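Ticket: Labels print with the left side missing after driver update
Product: Flulel Label Desk
Status: Closed
Opened by: Meenakshi Pillai, Elholm office
Assigned to: Uldis Dambrauskienė, support

Meenakshi Pillai wrote:

Hello, I have a problem with the label printer in our office in Elholm. Until last week we printed all our small cards from Flulel with no trouble. On Thursday the computer installed an update of the printer driver, and from that moment every card comes out shifted. The text starts too far to the left and the first one or two letters are missing. A card which should say "GLASS" says "ASS", so you can understand I want to solve this fast.

The preview on the screen is correct. The card stock is the same as before, white, from the same box. I have restarted the printer and the computer, two times each. I have also cleaned the roller with the cloth which came with the printer.

I must print 80 cards for the shelves and bins before the end of June. Please advise.

Uldis Dambrauskienė wrote:

Hello Meenakshi, thank you for the clear report. Could you please send me the following:

1. The driver version (Printer Settings, then the tab "About").
2. The page width which Flulel shows at the bottom of the print window.
3. If possible, a picture of a card from before the update. I would like to see how large the text was and how much margin you had.

Please do not reinstall anything yet. If you reinstall, the old log will be deleted and I need it.

Meenakshi Pillai wrote:

Driver version is 354. The page width in Flulel is 400 units. I do not remember if it was 400 before, I never had to look at this number.

The card in my picture is from the old batch, with the word complete.

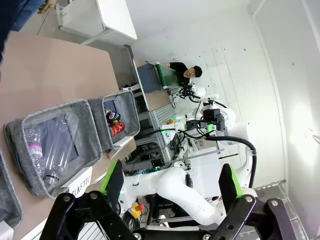

Old card, "PLASTIC", in front of the felt bin with the bottles.

I used the same template for all the cards, only the word changes. The font is the standard one, bold, and the text is centered. I attach also the log file. It is long, 3,757 lines, I hope it is not too large for your system.

Uldis Dambrauskienė wrote:

The log is fine, we receive much longer ones. I found this near the end:

14:12 media profile not found, using default
14:12 page origin reset to 0
14:13 job sent, width 400

So the update has removed your media profile. The printer now thinks that the paper begins at the edge of the guide, but your cards begin a little later. This explains why the left side is missing and the right side has too much white. The template itself is not damaged.

Please try these steps, in this order:

1. Close Flulel completely. Check also the small icon near the clock, it likes to stay open.
2. Open Printer Settings and choose "Media", then "Restore saved profiles".
3. If you see your card profile in the list, select it and press "Apply".
4. Turn the printer off, wait until the light is dark, and turn it on again.
5. Print one test card only.

Meenakshi Pillai wrote:

I did steps 1 and 2. The list is empty – there is only "Default". I stopped there, because I was not sure if I should continue.

One more piece of information, maybe it is important. My colleague prints from another computer with the Lobo plugin, on the same printer, and her cards are correct. She did not get the update.

Uldis Dambrauskienė wrote:

It was right to stop. And yes, this is important – it means the printer is good and the profile exists on her computer. We can copy it.

On her computer: Media, "Export profile", save the file to a USB stick or your shared folder. On your computer: Media, "Import profile", choose the file, then "Apply". After this please continue with step 4 from my last message.

If the import gives the error "profile is from an older version", press "Convert". It does not change the original file.

Meenakshi Pillai wrote:

I got exactly this error and pressed "Convert". Then the test card came out with the full word, but a little too high. The top margin is smaller than the bottom one.

Uldis Dambrauskienė wrote:

The conversion rounds the vertical offset. In the same window there is a field "Top". Please raise it by 2, apply, and print again.

Meenakshi Pillai wrote:

With 2 it was still a bit high, with 3 it is in the center. I printed "GLASS", "PAPER" and "METAL" and all are good. Thank you for your patience. Can I prevent this with the next update?

Uldis Dambrauskienė wrote:

Please export the profile now, with the value 3, and keep the file in a safe place. I reported the lost profile to Jiveck, who make the driver for us, but I have no date for a correction. Until then you can turn off automatic updates in the tab "About".

I close the ticket. If the problem comes back, reply here and it will open again.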